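Clellidwood Growers and Packers Board > Equipment and Automation > Visits and Open Days

Thread: Report on the February open day at Thorlacius, Clellidwood (fruit handling demonstration)

Posted by: Faustine_Rey
Section moderator 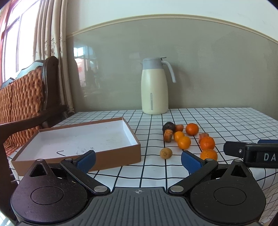

Members who registered through the board were received at the Thorlacius building in Clellidwood during the open day in February. The program consisted of a short talk, a demonstration of the Ikis fruit handling project, and a question period that ran well past its scheduled end. The company's stated purpose with Ikis is to teach a machine to pick up small fruit and place it in a carton by recording people doing the same task with hand-held grippers. Visitors who attended the spring event two years ago will remember a conveyor and a fixed arm. The present work is done at a table with a grid-printed cloth, and the fruit is deliberately mixed: small mandarins lie up against shriveled, dried-looking pieces, so that the blue finger pads must deal with smooth skin and wrinkled surfaces in one sitting. An open cardboard box stands to the left to receive them.

The talk was given by Timothée Lacroix, who leads the recording work. He stated that the person holding the grippers is asked to work at an ordinary pace and to leave mistakes in. A dropped fruit is picked up again and the recording continues. He declined to give a date for a commercial product and asked that none be inferred from the visit.

Attendees were then permitted to try the grippers in groups of five. I would describe the action as easy to understand and difficult to do well. The jaws close when the handle is squeezed, and the wearer soon learns how much of ordinary picking is done by the sides of the fingers.

Two points from the question period may interest growers in particular. First, the company does not at present grade fruit by appearance and has no plan to do so within Ikis. Second, damage to the fruit is assessed by hand the following day. Figures were not distributed.

Comments and corrections from those who attended are invited. Please keep matters concerning the parking arrangements to the separate thread.

Posted by: J_Picard
Member, Cloltow

I thank the moderator for the report. I attended the afternoon session and wish to record a different impression.

My packing shed at Cloltow employs nine people in the season. I traveled 80 miles to see automation, and I was shown a person picking up a mandarin with a tool. I do not question the sincerity of the staff, who were courteous throughout. I do question whether the notice for the event, which used the words "robotic fruit packing," was accurate. A grower reading that notice would reasonably expect to see a machine pack fruit.

I would also observe that nothing on that table resembles my line. We handle one variety at a time, at one ripeness, and anything shriveled is removed long before it reaches a carton.

Posted by: Faustine_Rey
Section moderator

Mr. Picard's remark about the notice is fair. The wording was supplied to the board by the company and was posted without alteration. I have asked that future notices state whether a working machine will be shown.

Posted by: M_Guillot
Member

I attended the same session as Mr. Picard and disagree with him on the second matter.

We dry a portion of our crop. A dried piece and a fresh one behave quite differently under pressure. The fresh fruit yields slightly and then rolls; the dried piece does not yield at all and tends to turn sideways between the pads. When I tried the grippers I lost hold of a dried piece several times and had no trouble with the mandarins. If the recordings contained mandarins alone, the eventual machine would be of no use to a business such as mine. I consider the mixture a sensible decision and told Mr. Lacroix so.

I do agree that the notice promised more than was shown.

Marcelle Guillot

Posted by: K_Hoarau
Member

Several questions for those who were present, as I was unable to attend.

1. Were the recordings made with one gripper or with two? The photograph in the first post shows a second one entering from the right.
2. Was any explanation given for the cloth? I would have expected a plain surface.
3. Did the staff say anything about lighting? The lower part of the wall behind the table is glossy enough to reflect a window. In my own experience with a camera-based sorter, reflections of that kind caused a good deal of trouble, and we ended by painting the panels matte.

Killian Hoarau

Posted by: T_Lacroix
Thorlacius, Clellidwood

I am replying on behalf of the Ikis project with the moderator's permission.

To Mr. Hoarau: the task is recorded with a pair of grippers, one in each hand. Some operators use the second hand to steady the box, others to separate fruit that is touching. We do not instruct them on this.

The cloth was not selected for any technical property. We change table coverings regularly, and patterned ones are included along with plain ones. The same applies to the room. We prefer that recordings be made in places with curtains, chairs, household objects on the table, and uneven daylight. A reflection in a wall panel is acceptable to us and we take no steps to remove it. I recognize that this is the opposite of the advice given for an industrial sorter, where the camera is fixed and the surroundings can be controlled.

To Mr. Picard: I regret that the journey did not meet your expectations. The notice was written by our office and I have passed on your comment. The arm itself was in another part of the building and was not operating that day.

Posted by: J_Picard
Member, Cloltow

I am obliged to Mr. Lacroix for a direct answer. It raises a further question. If an arm exists and is on the premises, why was it not shown, even at rest? Growers are accustomed to looking at equipment that is switched off. We do it at every sale we attend.

I must also take issue with the argument that household surroundings are an advantage. A packing shed is not a dining room. We have wet floors, forklift traffic, noise, and lighting that was installed long before I took over. If variety is what is sought, I should have thought that the variety to be found in a shed would be more to the purpose than curtains and a pitcher.

Posted by: T_Lacroix
Thorlacius, Clellidwood

The room containing the arm was closed to visitors under our insurance terms. I have asked whether a viewing window can be arranged for a future event, and I do not yet have an answer.

On the second point I do not disagree. We have no recordings from packing sheds because no shed has yet offered us the use of a bench. The grippers are portable, and an operator requires a table, a supply of fruit, and a carton. If Mr. Picard or any other member would be willing to receive us for a morning outside the season, we would supply the operators and pay for the fruit.

Posted by: M_Guillot
Member

May I ask who retains the recordings in such a case, and whether members of staff who happen to pass by would be recorded? My employees would wish to know before I could agree to anything.

Posted by: T_Lacroix
Thorlacius, Clellidwood

The recordings are retained by Thorlacius. The cameras are directed at the work surface, but I cannot undertake that a passing person would never appear. Our practice is to obtain written consent from everyone who is expected to be in the room and to delete any recording in which another person can be recognized. I will send Ms. Guillot the consent form so that she may review it with her staff.

Posted by: K_Hoarau
Member

My thanks for the replies. I accept the explanation regarding the cloth and remain doubtful about the reflections. A person picking up a mandarin knows that the bright patch on the wall is a window. I would want to see proof that the machine has learned the same before allowing it near a line. I would ask that the results of the next trial be shown to visitors whether or not they are favorable.

One practical question remains. Are the blue pads replaceable? On our own equipment the contact surfaces wear out before anything else, and citrus oil shortens their life considerably.

Posted by: T_Lacroix
Thorlacius, Clellidwood

Yes. The pads are treated as a consumable item and are changed whenever the operator reports slipping. I do not have a reliable figure for their service life, and citrus is the most demanding fruit we have tried in that respect. Dried fruit leaves a residue of its own, and the pads are wiped between sessions.

Posted by: J_Picard
Member, Cloltow

After discussion with my foreman, I am prepared to offer one bench at Cloltow for a single morning, on the following conditions: the work is to be done before the line is brought back into service; my staff are to receive the consent form in advance; and the company is to state in writing that the visit implies no intention to purchase. The fruit will be ours and will be charged at the usual price.

My opinion of the notice is unchanged.

Posted by: T_Lacroix
Thorlacius, Clellidwood

The conditions are acceptable. I will write to Mr. Picard privately to settle the arrangements.

Posted by: Faustine_Rey
Section moderator

The thread will remain open. Members wishing to be present at the Cloltow morning should apply to Mr. Picard directly, as space at the bench is limited and the board will not be keeping a list. Ms. Guillot has asked whether dried fruit may be brought, and that question is for Mr. Picard to answer.

Posted by: J_Picard
Member, Cloltow

It may be brought, in a closed container, and taken away again afterward.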